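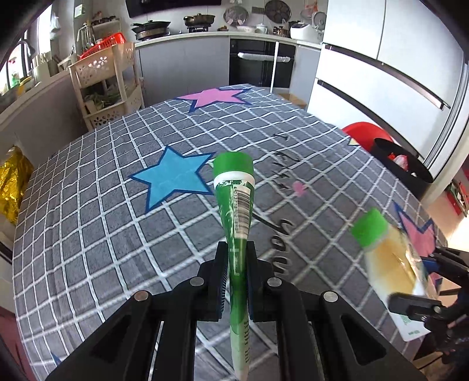
What should a demonstration dataset for household manipulation be judged on?
On how much its episodes differ from one another, measured before any policy is trained. Episode count is a poor stand-in.

The Ovton result is usually quoted as a scaling result. A policy trained on 2000 tidying episodes did better on unseen kitchens than one trained on a smaller set, and readers took the size to be the cause. The report's own appendix says otherwise. After near-duplicate episodes were removed, 1598 remained, and the policy trained on those matched the full set within the spread between seeds.

I think the appendix is the finding. Hand-held grippers have made recording cheap, and cheap recording invites repetition. An operator who has worked out a comfortable grasp will use it again on the next object, and the dataset grows without covering more of the task. 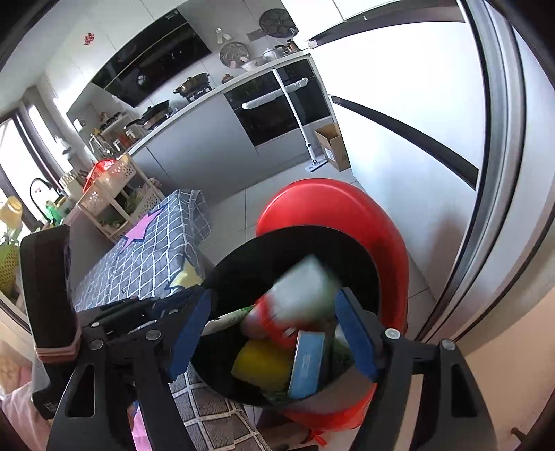

Does clutter in a container make an episode more useful?
Only if the clutter changes the motion. When the approach path and the grasp stay the same, the extra objects add visual variety and little else.

Visual variety has value, but the two kinds should be reported separately. Divgate, the filtering score used in the Ovton work, merges them into one number. A set with many backgrounds and one wrist trajectory can score well on it. Ouellet, the older score, looks at trajectories alone and is blind to the opposite fault. Neither is wrong, and printing both would cost a line in a table.

There is a fair objection: filtering can throw away rare failures and recoveries that resemble ordinary episodes. In our Skomodus trials we checked 137 discarded episodes by hand and found several regrasps that should have stayed. The threshold was too coarse for small objects, where a slip of a few millimetres matters - a box of plasters is the usual case.

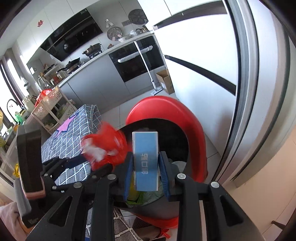
Light-blue plaster box held upright between the finger pads.

We now set the threshold by object size and keep every episode in which the gripper reopens before release. The set shrinks less than before, and I would still report the smaller figure first.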